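Unit 4 Handout: Laying a Table Setting

Okay, placemats! I know it sounds like the dullest thing we'll cover before May, but I have strong feelings about them, so bear with me. The mat is what you measure everything else against. Get it square to the table edge first and the rest goes fast.

For the practice round I want you using small stuff, not plates. Grab a handful of odds and ends from the Ponix bin (26 pieces, please put them all back) and spread them over the mat. Leave gaps. Then shift one thing at a time and see what it does to the whole layout.

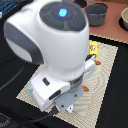 Fig. 3. Small items on a beige woven placemat, black tabletop.

I love a light mat on a dark top because the border does half the work for you! Bright bits, like the two orange ones in Fig. 3, pull your eye right away, so think about where you park them. A woven mat also gives you a texture to line things up with (handy if your eye for straight lines is as bad as mine).

Before next class: try the same layout on two different mats, sketch both, and read the Hurnance chapter up to page 37. Sketches go in the tray by the door.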